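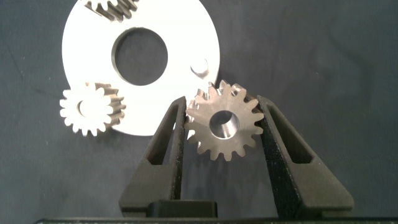

Ticket 1157
Queue: Gearbox kits
Site: Bevville
Status: Closed
Priority: Normal

Reported problem

Bench reducer kit, Tulach pattern, will not assemble. Third helical gear goes onto its pin but the teeth do not enter mesh with the second gear. Forcing it by hand lifts the base plate off the cloth. Customer has tried swapping the two small gears with no change. Kit was supplied through Zusport.

First response

Please do not press or tap the gear down. Take all gears off the plate and check the following:

1. Hand of helix on each gear. On parallel shafts, two external helical gears in mesh must be of opposite hand. Stand the gear on its face and look at the teeth from the side. If they lean up to the right, it is right hand.
2. Burrs at the edge of each bore and on the tooth ends.
3. Debris in the small hole in the plate. The pin has to bottom out or the gear will ride high.

Customer reply

No burrs found. Small hole was clean, pin bottoms out. Gears one and two are opposite hand. Gears two and three are both right hand.

Diagnosis

Wrong gear in the bag. The third position takes a left hand gear. The right hand version has the same bore, face width and tooth count, so it passes a check against the parts card, which shows the front face only. Turning the gear over does not help. The hand of a helix is the same from either end.

Action

Replacement left hand gear sent from bin 193. Customer asked to return the wrong one in the same bag.

Customer reply

Replacement fitted. Gears mesh by hand and turn freely in both directions. Slight tight spot once per turn of the large gear.

Follow-up

Tight spot traced to old grease packed in one tooth root. Customer cleaned it with a nylon brush and applied a thin film of light oil. No tight spot after that.

Notes for stock

Bin 193 and the bin next to it were checked. Two more right hand gears found in the left hand bin and moved. Parts card to be redrawn with a side view of each gear. Request passed on as ticket 2353.

Closed with customer agreement in June.

Related tickets
1000 Kuroda kit, pin loose in plate
2353 Parts card, add side view of gears
Tulach kit, gear binds after oiling
Bore too tight for supplied pin
Which way up does the base plate go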